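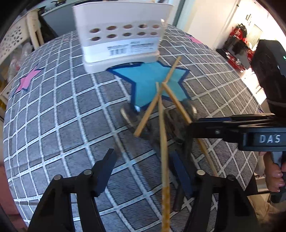
### 3.2 Looking after the gripper

I'll be upfront that this is the section I most wanted to write, and the one Dénes Vass kept telling me to shorten. Our hand-held gripper went through 1000 pick-up trials on thin wooden sticks, and thin sticks are mean to a gripper! A cup or a sponge forgives a jaw that closes a little crooked. A skewer doesn't – it rolls, it slides down into the gap, and then you spend your afternoon squinting at pivot bolts.

So we settled on a routine. After every 50 trials the operator stopped, wiped both fingertips with a dry cloth, and closed the jaws on a strip of printer paper. If the paper pulled free on one side and held on the other, the bolts on the loose side got a quarter turn and we tried again. (We started out doing this every morning, which was far too rare. The first batch at our Vercombe site has 4 runs we had to throw away, and I still feel bad about them.)

The working area for the stick task is shown in Figure 3. It's a carpeted rug with stars printed on it, and the sticks lie crossed over the big blue one, with a white plastic basket standing behind them. I liked the soft surface because the fingertips can press into it a bit without chipping. Boglárka Szénási liked it less, and she had a point: carpet means fluff, and fluff gets into rollers. We added a pass with a stiff brush to the 50-trial stop, and tweezers for whatever the brush missed.

**Figure 3.** Stick pick-up task on the rug, seen from the gripper camera, with the fingers at the bottom and the basket behind the sticks.

The one real repair came in March, when the left finger began to lag behind the right on closing. We took off both fingers, cleaned the pivots, put everything back and re-zeroed the opening width, then ran 5 dry closes before logging any data. The lag was gone on the paper test. We kept the trials from before the repair in a separate folder, and Section 4 reports them on their own line.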